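Teaching a simulated arm to sort blocks from a handful of demonstrations

Posted in May, filed under Tutorials, Imitation learning

This is the write-up I wish I'd had when I started. It covers how to train a block-sorting policy in simulation from a small set of demonstrations, and how to use relabelling to squeeze a lot more out of them. I'm going to assume you can write Python, have trained a small network before and have a physics simulator installed that can load an arm. You don't need a big graphics card. Everything below ran overnight on the elderly desktop under my desk.

The method is one we've been calling Lindum, and it grew out of some lovely work Gun-woo Moon did on relabelling failed attempts. The basic thought is simple: when a demonstration goes wrong, it's still a perfectly good demonstration of something. If you asked for the green cube on the cyan box and the arm put it on the magenta one, you now own a fine example of putting a green cube on a magenta box. Change the goal, keep the motion, train on it. I find this delightful every time I think about it.

What you'll need

The Roltedden task files (scene, cube and box definitions, reset script)
The Anow data recorder, or anything that can save camera images and joint angles at the same time step
A scripted demonstrator or a gamepad
Some disk space - the images add up quickly

Step 1. Set up the scene

Keep the table plain. I began with a wood texture and a nice kitchen background, and lost a fortnight to a policy that had learned to look at the skirting board. Go with a white table, a grey background and soft light, and get that working before you make it pretty. You can add textures back in at step 7.

Place the two target boxes, cyan on one side and magenta on the other, and make them different heights. If they're the same height the policy can learn one release height and coast on it, and you won't find out until you change something. I set mine as fixed bodies so that a clumsy approach can't shove them along the table. The cubes are free bodies with ordinary friction.

Give the boxes some transparency in the renderer. It makes the pictures easier to check by eye, and it stops a tall box from hiding a cube completely if one drops behind it. Leave the physics shape solid, though! Transparency should only touch the look of the thing. I once turned off collisions along with the opacity and spent an afternoon watching cubes sink gracefully through their target.

Step 2. Fix the resets before anything else

Your reset script should pick a random position and a random turn for each cube, then step the physics until everything has stopped moving, and only then hand control to the demonstrator. Skip the settling and your first few images will have cubes hovering slightly off the surface, which the network will happily treat as meaningful.

We also start a share of the episodes half done, with one or more cubes already sitting on a box. The Michailidis baseline always starts from a clear set of boxes, and it copes badly when asked to pick up where something else left off. Mixed starts cost you nothing and they make the policy far better at recovering. 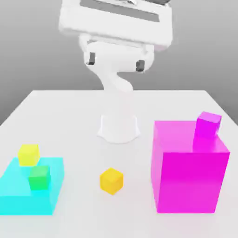
Check too that the random positions leave room for the fingers to come down on either side of a cube. A cube jammed against the side of a box can't be grasped from above with the fingers in their usual direction, and a scripted demonstrator will try anyway, over and over, until the episode times out. I reject any start where a cube is closer to a box than the width of an open finger. It's a crude rule and it works.

Step 3. Write the goals down as data

Don't store goals as sentences. Store them as pairs, cube then box, and turn them into sentences later if you want language. A goal in our files looks like this:

green, cyan
purple, magenta

An episode can hold several pairs. Order doesn't matter for scoring, but do save the order in which the pairs were finished, because the relabelling step needs it.

One warning about colour names. If you have two cubes that are both some kind of yellow, don't call them both yellow. Ours are "lemon" and "gold" in the files, and I still managed to swap them in one script. If you can, give every cube a number as well, and let the colour be a label attached to it.

Step 4. Collect the demonstrations

We used 548 demonstrations from the scripted demonstrator, with a bit of random noise added to every waypoint. The noise is important. Without it the arm sails along the same perfect path every time and the network never sees what to do when it's slightly off. With it, some of the grasps miss, some of the cubes land badly, and the demonstrator has to go back and try again. Keep those! They're the best part of the data.

Save the following at every time step:

the camera image
joint angles and gripper opening
the commanded action
true cube positions (for relabelling and scoring only - never feed these to the policy)
a contact flag for each finger

Run the recorder at a lower rate than the physics. We save 12 steps a second, and going faster gave us bigger files and no better policy.

Before you collect the lot, record three episodes and play them back. Load the saved actions, replay them from the saved starting state, and see whether the cubes end up where they did the first time. If they don't, something in your recorder is out of step, usually by a single frame, and no amount of training will rescue you. I do this check every time I touch the recorder now, even for changes that "can't possibly" affect timing.

Step 5. Relabel

Now the fun bit. For each episode, walk through the cube positions and find every moment where a cube comes to rest on a box after having been carried. Each of those moments is an event. For every event, cut the episode from the end of the previous event (or the start) up to a short while after the release, and save it as a new training example whose goal is the thing that happened.

In rough outline:

for each episode
 find all the rest-on-box events
 for each event
 cut from the previous event to just after release
 set the goal to (this cube, this box)
 save

Then build the longer ones by joining neighbouring cuts, so that two events in a row become a single two-pair example. After this step our 548 demonstrations had turned into 3,144 training examples, and we hadn't run the demonstrator again once.

Be strict about what counts as an event. My first version only asked whether a cube was above a box, so it cheerfully counted every cube that was being carried past. The version we use now asks for all of these: the cube is touching the box, neither finger is touching the cube, and its speed has stayed close to zero for several steps. Cubes that were already on a box at reset don't count, as there's no motion there to learn from.

You'll also get oddities, such as a cube that lands on top of another cube. Throw those out for a first attempt. They're interesting, but they muddle the goal format, and you want a clean result before you go exploring.

Step 6. Train

The network is deliberately small: an image encoder, a little table of learned vectors for the cubes and boxes, and a head that predicts a short chunk of future actions in one go. Predicting chunks makes the movement much smoother than predicting single steps. Run the first half of each chunk, then look again and predict afresh.

Balance your batches by goal. Relabelling gives you whatever happened, and what happened is rarely even. In our data the lower box came out well ahead, as it's the easier place to leave a cube. Sampling evenly across cube and box pairs sorted this out with four lines of code.

We train with 3 random seeds and report all of them. Please do this! One of our seeds is always a bit worse than the other two, and if I'd only run that one I might have dropped the whole idea.

Step 7. Test it properly

Hold back a set of starting positions that no training episode ever used, and score on those. Then make things harder one at a time: move the light, shift the camera slightly, swap which side the boxes are on. The side swap is the test I'd do first. A policy trained without it will often have learned "left" and "right" when you thought it was learning colours.

In our runs the relabelled policy beat the one trained on the original demonstrations with every seed, and the gap was widest on the half-finished starts. It handled dropped cubes far better too. Watching it miss a grasp, lift, wobble back over and try again was easily my favourite moment of the project, and I've shown that clip to people who really didn't ask.

If it isn't working

The arm hovers over a cube and never closes. Look at your chunk length. If it's too long, the closing action gets smeared out. Halve it and train again.

It picks the right cube and the wrong box. Check the batch balance first, then check the goal order in your files.

It does well on one box and knocks cubes off the other. Your release height is probably being averaged between the two. More noise on the waypoints just before release helped us here.

Training loss looks lovely and the policy is useless. Go back to the playback check in step 4. For me it has been the recorder nearly every time.

Where to go next

The cube-on-cube cases I told you to throw away are what I'm working on now, along with goals that name a place on the table with no box at all. The relabelling code needs very little changing for the second one, just a different test for "come to rest". The first is trickier and I haven't settled on a goal format I like. If you try either of them with the Roltedden files, do send me your event rules, even if they're half finished.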